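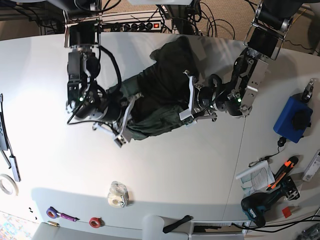 **Two-arm cell on garment returns: what changed for the bench staff**

**flatseam_ops** (original post)

We process returned workwear for Brollier at the Gundero depot. Stock gets unfolded, inspected, refolded and bagged. Since February we have been trialling a two-arm cell on the unfold and refold steps. The integrator is Lodik. Inspection stays manual.

Volumes: manual bench, 300 garments per shift per person. The cell alone is slower per garment but runs through meal breaks. Combined output for the line is now 1,900 per day, up from 1,175.

Headcount is unchanged. Two folders moved to inspection and one to cell minding. I'm after comments from anyone who has done the same, mainly on job grading.

---

**kelpie77**

What grade is the minder on? At our site the minder stayed on the folder rate for a year while clearing faults, changing fingers and logging stoppages. That is a technician's task list.

---

**flatseam_ops**

Folder rate plus an allowance. Under review.

---

**torque_and_tea**

Disagree with kelpie77 on the grading. Clearing a dropped sleeve and pressing resume is operator work. Changing fingers is two screws. If the minder is editing grasp parameters, that's a different matter.

Which garments give you the most stoppages? Dark colours were our problem. Anything navy or bottle green, bunched up, and the vision couldn't separate sleeve from body.

---

**flatseam_ops**

Same here. Dark green long sleeves are the worst item. The arms get hold of both ends and the body stays twisted between them. The minder lays it flat by hand and restarts. More than 100 interventions in a bad week, nearly all on that one line.

---

**kelpie77**

> Changing fingers is two screws.

And then recalibration, and a sign-off that someone is accountable for. Count the whole task.

---

**biswas_line3**

I work inspection on a similar set-up (Biswas laundry, three benches). My wrists are better. My neck and eyes are worse, as I now look at fabric under a lamp all shift where I used to alternate. Ask for rotation in writing before the trial ends. We got ours at two hours on inspection, one hour off.

---

**torque_and_tea**

Agree with that. Rotation matters more than the allowance.

---

**kelpie77**

It doesn't pay the rent. Get both.

---

**flatseam_ops**

Rotation is noted, I'll put the two-and-one pattern to the supervisor. Does the hour off inspection count as minding time at your site, or is it separate?

---

**biswas_line3**

Separate. It's bagging. Minding is its own roster line and you need the lockout ticket for it.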